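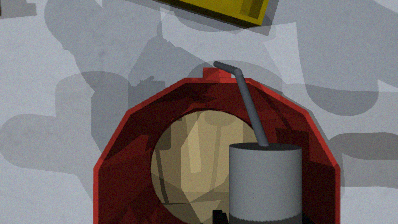

Yellow box and red container on a grey floor. Computer render.

May
By Caroline Owino

Progress report to Umska: sponsorship of Lyimo Handball Club

This report covers the second half of the season. The first instalment of the sponsorship has been spent and the second is held in the club account.

Shirts and kit
All 600 supporter shirts with the Umska name on the sleeve were delivered before the spring fixtures. The first batch from Plastier had the logo too low and was sent back. Replacements came at no charge – the delay meant the women's team wore last year's shirts for one match. Match shirts for both senior teams and the under-16s are now correct.

Home matches
The agreement asks for your name on the court boards at every home match. This was done except at the cup tie against Manis, when the hall had already let the boards to another firm. Kinga Szűcs has written to the hall manager and we have a promise for next season in writing. Our best gate was for the return league match.

Youth sessions
Stella Laizer ran 4 open sessions for school pupils. Two more had to be put back when the hall heating failed, and will take place before the summer break. The equipment budget of £3,000 is fully spent, mostly on goals and junior balls.

Still to do
We need your new logo file by the end of the month for the season ticket design. Edit Magyar will send the printer's proof to Rianne Aerts at your office. We would also like to agree which players attend your staff day – the captain is away with the regional squad.

Last updated: May, 4 pm

Recent items
Season ticket prices agreed
Under-16s reach regional final
New court boards: sizes and rates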